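Off the worktop, on to the wall

Small brackets and holders are taking over from the storage cupboard in shared workrooms. Reece Treloar looks at what it takes to fit them properly.

The Marsden workroom has white walls, exposed services overhead and very little built-in storage. When Marjorie Hebden took on the refit in January, the tenants asked for more cupboards. She specified wall-mounted holders instead, each to carry one item in regular use.

"A cupboard 441 mm deep takes that much off the walkway for its whole length," says Hebden. "Most of what goes into it is one bottle deep."

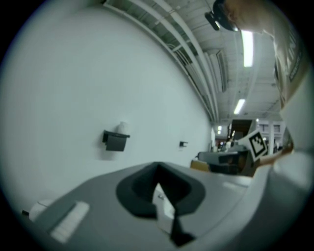 A black holder with a flat top shelf carries a small white bottle at Marsden. Further along the wall is a small black bracket.

Fixing height is the first decision. Hebden sets the shelf surface at 1,269 mm from finished floor level and keeps every fitting on a run to the same line, which allows holders to be swapped without redrilling. Centres are set at 808 mm. Closer spacing is possible, but elbows begin to meet when two people reach at once.

The wall itself decides the fixing. Solid masonry will take a plug and screw. Plasterboard needs a stud behind it or a cavity anchor rated well above the load, as a hand leaning on a shelf puts far more into the upper screw than the bottle does. Dean Haslam, who fitted the run, allows a safety factor of 3 and rejects any anchor that turns under finger pressure.

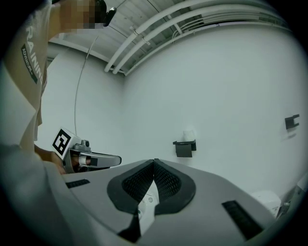

Services need the same attention. Pipes and cables carried at ceiling level are easy to trace, but drops to sockets and switches may be buried, and a detector should be passed over the wall in both directions before drilling. Haslam marks the clear zones in pencil and leaves the marks in place until the last fitting is up.

Finish is a matter of upkeep. Black powder coating shows dust on a flat top and needs wiping weekly. White hides it for longer but scuffs at the front edge. Mulden and Bullberg both sell holders in either colour, though their hole patterns differ and the two ranges should not be mixed on one wall.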